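How to Descale an Electric Kettle (and Get Rid of That Chalky Taste)

I moved to Verham in September and within a month my kettle looked like the inside of a cave. The water here is hard, really hard, and I'd never had to think about it before. So I tried everything, ruined one perfectly good cup of Earl Grey, and now I have a routine I'm pretty happy with!

What you need: plain white vinegar, water, a soft sponge and a bit of patience. Lemon juice works too, but you'll go through a lot of lemons.

Start by unplugging the kettle and dumping out whatever's in it. Pour in 200 ml of vinegar and top it up with 200 ml of water. If your kettle is a big one and that doesn't cover the crusty part, make more of the same half-and-half mix.

Bring it to a boil, and stay in the kitchen while you do - vinegar foams up when it hits the scale, and mine went all over the counter the first time. Open a window too (trust me on this). Switch it off, then walk away for half an hour.
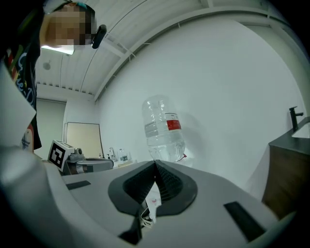 Big water bottle, upside down.

Once it's cooled, pour everything down the sink and wipe the inside with the sponge. Skip steel wool, it scratches. Stubborn flakes around the spout usually come loose with an old toothbrush, and if they don't, just do the whole soak again.

Now rinse. Then rinse some more! Fill it with fresh water, boil, dump, and repeat until you can't smell vinegar anymore. I do this three times and my tea tastes like tea again.

How often? I do mine every month, but with softer water you could easily go a whole season. I also switched to bottled water for coffee for a while and the scale slowed way down, though the cost adds up fast and I hated lugging it up the stairs. These days I just empty the kettle at night so nothing sits in it.

Next up I'm tackling the shower head, same vinegar, one sandwich bag and a rubber band.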